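Home Help > Windows and Doors

Sliding patio door has gotten very hard to open, is it the rollers or the whole door?

Edileuza Fontes

We moved into a ground floor unit on Sutherland in June. It has a sliding glass door to the back patio, aluminum, painted or coated white, double glass I think. When we moved in it was a little stiff and I figured it would loosen up with use. It has gone the other way. My mother can't open it by herself now, and I have to put my foot against the frame and pull with both hands. It makes a grinding sound for the first foot or so and then it goes easier, and then it grinds again near the end.

What I have done so far:

I vacuumed the track twice. I sprayed it with WD-40 and it was good for maybe a week, and then it was worse than before. I also tightened the screws on the handle because it had started to wobble from all the pulling.

The lock has started to be a problem too. The latch hits the strike plate too low and I have to lift the door a bit by the handle to get it to catch.

I had a man from Talach come look at it. He was here for five minutes and said the door is at the end of its life and they could do a new one in the fall. He quoted me 360 dollars to "service" it in the meantime, which he said might not help. I asked what the service included and he said cleaning and adjustment. I don't want to pay that to have somebody vacuum the track a third time.

Is this something a regular person can fix? I have basic tools and can borrow a drill. The building is from the eighties but the door looks newer than that. I don't see a brand name on it anywhere. I own the unit, so I don't need to ask anyone for permission.

3 answers

Gerrit Dekker

It's the rollers. A door that grinds and a latch that hits low are the same problem. The rollers have worn down or seized, the panel has dropped, and now the bottom of the panel is rubbing on the track and the lock no longer lines up. If the glass is not fogged between the panes and the frame is not bent, there is nothing wrong with the door itself. I would not pay for the service and I would not buy a new door yet.

I hung doors and windows for a living until my knees gave out. Most of the "dead" sliders I was called to needed a pair of rollers and a proper cleaning. Do it in this order, because you may be able to stop after the second or third step.

1. Get the WD-40 out. The regular kind leaves a film, and grit sticks to it. That is why the door got worse after a week. Use rags and mineral spirits or plain dish soap and hot water, and an old toothbrush for the corners. Open the door all the way and clean, then close it and clean the other half. Look for small drain slots in the outside edge of the track and clear them with a piece of wire or a zip tie. If they are blocked, rain sits in the track and eats the rollers.

2. Look at the top of the rail the rollers run on. Run a finger along it. If it feels smooth, good. If it has flat spots or burrs you can knock them down with a fine file, going lengthwise only, and then wipe up the filings. If the rail is worn right down or bent over, there are snap-on stainless covers sold for this. They are cut to length with a hacksaw. Check how high the door can be raised before you buy one, since the cover adds a little height. 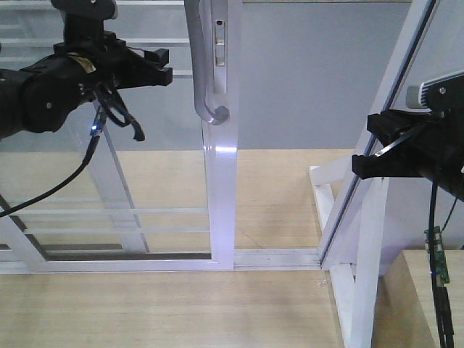
3. Adjust the rollers. Low down on the narrow edge of the moving panel, at each end, there is normally a hole, sometimes with a plastic plug in it. On some makes it is on the inside face of the bottom rail instead. Behind the hole is the adjusting screw, usually a Phillips. Have someone lift the panel with a flat bar while you turn, so the screw isn't fighting the weight. On most doors clockwise raises the panel, but try a full turn and see. Bring both ends up the same amount and then fine tune until the gap between the panel and the side jamb is even from top to bottom.

If the door comes up and rolls, you are finished. If the screw turns and nothing happens, or it goes up and still grinds, the rollers are shot and the panel has to come out.

4. Take the panel out. Do this with two people who can both lift. A double glazed panel is heavy, over 40 pounds for even a narrow one and a full size door is a lot more than that. Back the roller screws all the way off so the wheels retract. Look up in the head track for a small block or a couple of screws that keep the panel from being lifted out, and remove them. On some doors the fixed panel or a screen has to come off first. Then stand close, lift the panel straight up into the head, swing the bottom toward you and let it down. Wear gloves and real shoes. Have two sawhorses with an old blanket over them ready before you start, because you will not want to stand there holding it while somebody looks for a blanket.

Before you lift, check what sticks out. Pull handles catch on the jamb or on the other panel on the way out, and I have seen a few snapped off that way. If yours has a long pull, take it off first. Usually that is two screws from the inside face.
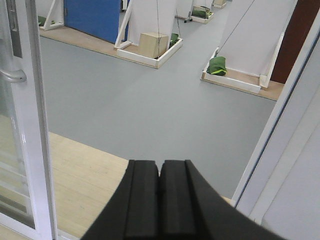

Keep those screws in a jar with the head track screws, because they are often the same thread but a different length, and a screw that is too long will go into the lock body and jam it. Ask me how I know. Mark the lock's up side with a pencil if you take that off as well.

5. Replace the rollers. With the panel on its side or flat on the horses, you will see each roller assembly in a pocket at the end of the bottom rail. Some pry out with a flat screwdriver, some have a screw through the side. Take one out, whole, and bring it to a shop. Don't go by measurements read over the phone. Wheel diameter, whether the wheel has a groove or is flat, housing width and housing height all have to match, and there must be hundreds of kinds. I would go to a real glass and door place or an old hardware store before a big box. Domen has two drawers of them at the back counter and they will match it for you if you are patient. Replace both even if only one looks bad. Steel or stainless wheels last longer than nylon but are noisier.

6. Put it back. Same as taking it out, in reverse, top first. Set the rollers low to get the panel in and then raise them. Put the anti-lift block back in the head. People forget that part, and without it the door can be lifted out from the patio side. Then adjust the strike plate if the lock is still off, but do that last. Most likely it will line up by itself once the panel is at the right height.

For lubricant use a dry silicone, sprayed on a rag and then wiped onto the rail. I use Dredeo because it's what I have in the garage. Any dry silicone is fine. Twice a year is plenty.

If you also have sliding windows from the same maker, do them on the same day while the tools are out. They work the same way on a smaller scale, and one person can lift most of them. While the sash is accessible, check the rubber gasket along the inside edge where it meets the glass. If it has shrunk back from the corners you will get a draft and some water, and you can buy new gasket by the foot.

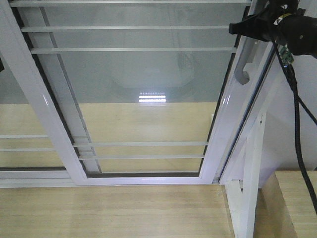
White aluminum sliding sash. The gasket is the thin dark line along its inner edges.

Don't run caulk over the gasket to save money. It looks bad and somebody has to scrape it off later. And don't seal the outside of the bottom track to keep water out, that is where the water is supposed to leave.

As for time, the cleaning took me 40 minutes on a bad door. Pulling the panel and changing the rollers was a morning, most of it driving to get the part. Start early on a Saturday so the shop is still open when you have the old roller in your hand, and have a sheet of plywood handy for the opening if it turns out they need to order it.

patchandpaint

I had the same thing. I rubbed a candle along the track and it was fine for the rest of the time I lived there. Try that before taking anything apart.

hollowaycourt_2B

Agree with Gerrit on the rollers. Two things I would add from doing mine last year.

If your screw heads are rusted, don't force them. I stripped one and then had to drill it out with the panel still in the track, which was miserable. Put penetrating oil on it the night before, and use a screwdriver that fits properly. A worn out tip is how they get stripped.

Also, you say you own the unit, but check your condo papers before you replace anything. In my building the patio doors count as part of the exterior and the association pays for the door and frame. Rollers and locks are on the owner. I didn't find that out until I had already been collecting quotes. If yours is the same and the frame really is bad, you might not have to pay for a new door at all.

I don't think candle wax is a good idea if the rollers are bad. It picks up dirt the same as the WD-40 did.

Edileuza Fontes

Thank you. I cleaned it out with mineral spirits last night and the rail feels smooth the whole way. The drain slots were packed solid. I found the adjusting screws, they had white plugs over them and I had been looking right at them. The one on the handle side raises the door. The other one just spins. So I think that roller is gone and the panel has to come out. My brother is coming over to help with the lifting and I will take the old one to Domen.

Gerrit Dekker

If it spins, yes, that one is finished. Take both out anyway and bring both. Sometimes a previous owner has changed only one and they don't match.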